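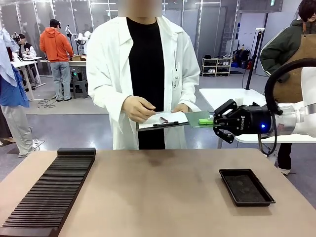 Slotted rack, shallow tray and one green board, bench for the Posa boards.

09/06/2019

Posa boards, incoming check and racking. Notes for myself and for whoever continues on this bench.

Delivery from Nanditz is 251 boards. I compared this with the packing slip and with the order, and the three papers agree. They came in pink antistatic bags inside two cartons, the second carton with one corner pushed in. I opened that one first. The bags near the bad corner were creased but the boards inside have straight edges and I found no cracked solder at the edge nearest to the carton wall. I kept the carton until the batch is closed, it is under the shelf with the spare bags.

Layout of the table. I put the rack along the left edge and the tray to the right, and the middle stays free. Last time we had the tray directly beside the rack and it was uncomfortable, the sleeve of the lab coat caught on the ridges when reaching over. With the free space between them it is much better. The tabletop has some darker smudges toward the back. I tried to remove them with isopropyl and a lint-free wipe and the result was poor, so they are probably in the surface. They don't transfer to a clean wipe and I will leave them.

Rack. The slots are narrow and a board must go in parallel to the ridges, otherwise it sits in one slot on one side and in the neighbouring slot on the other side. From above this is difficult to notice. I found two boards like this on Friday evening and took them out again. My habit now is to fill from the solid block toward the open end and to look along the row after each ten or so. The component side should face the block, always. Please keep this also if you think the other way is more practical, we can discuss it after the batch.

Tray. Only for a board which is waiting for a decision. Not for screws, not for pens, not for the roll of labels. The floor of the tray has a slight texture and small things are hard to see on it, I lost a washer there for most of a morning. One board at a time. If there is a second doubtful board, the first one must get its decision before.

Holding. By the edges, and keep the pressure away from the lime-green block. It stands higher than everything near to it and it is tempting to use it as a handle. On the earlier lot for Montoya we had 3 boards with this part lifted slightly at one end, and I think (I can't prove it) that it came from handling and not from the soldering. Today I looked at the joints under the magnifier for the first carton. They are shiny and even, fillets on both sides, a little flux residue of amber colour on some. I note the flux but I do not reject for it.

Check sheet. I changed the order of the columns so that it follows the order of the hands:
serial number
edges and corners
connector seated
joints
flux, yes or no
slot in the rack
initials

The old sheet had the slot number before the visual check, and so people were writing a slot for a board which later went to the tray. Then the slot stayed empty and the sheet said it was full. With the new order I had no such mistake for the first carton. The column for joints is too narrow for a remark. I wrote the remarks on the back with the serial number in front, which is acceptable but not nice. For the next print I will take some width from the initials.

Write with a pen, not with a pencil. The clipboard goes with the person who does the check and doesn't lie down on the boards.

Time. The first carton took me longer than planned, nearly all of the morning with one break. The check itself is quick, the slow part is to read the serial number. It is printed in white letters of maybe one millimetre and the light on the bench comes from the wrong side. I asked Jisen for a lamp with an arm. Until then I tilt the board away from the window and it becomes readable.

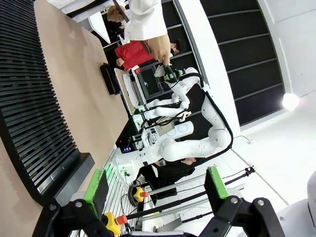

When a board comes out of the tray with a good result, does it get a new line on the sheet or the old one?

It keeps the old line. Write the slot number in its column and put your initials a second time, with a small T in front so that we can find later which boards were in the tray. A new line would give the same serial number twice and the total at the bottom of the page would be wrong.

I add this to the printed instructions, it was not written anywhere.

Stock of small material. Labels: the open roll is nearly finished, a new roll of 1,000 is in the grey drawer. Antistatic bags: enough for this batch, but the medium size must be ordered before the end of June. Wipes: one box open and one closed. The serial numbers of this delivery begin at 2,881 and run without a gap as far as I have checked, so please don't start a label by hand from the old list, it ends before that.

Rejected so far: one board, scratch across a trace on the underside, bare copper visible under the magnifier. It is bagged with a red dot and lies on top of the damaged carton. I will send a photo of the scratch to Nanditz and ask if they want it back or if we can keep it for practising rework.

Still open:
second carton, about half of the bags are opened, check not started
lamp
wider column on the sheet
ask Montoya if the flux residue is a problem for their coating – I believe it was in their requirements for the earlier lot but I can't find the page

The rack should not be moved while it is filled. If the table is needed for something else, take the boards out into bags first, in slot order.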